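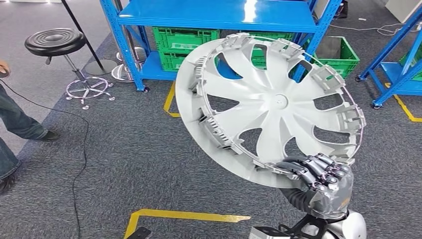
Etar Hand Kit – trim handling set, data card

Version: 4
Maintainer: Brendan Doherty
Recorded at: Ukthorpe, carpeted bay

Contents
Head camera video and finger joint positions for handling wheel covers, held by the rim. Supplied with the kit as a starting set for grip tuning.

Layout
episodes/ – one folder per take
joints.csv – sampled every 10 ms
notes.txt – operator remarks

Known limits
No force data before version 3. People and cables may be in view.

Faults to Alcides Montoya at Rinaldi.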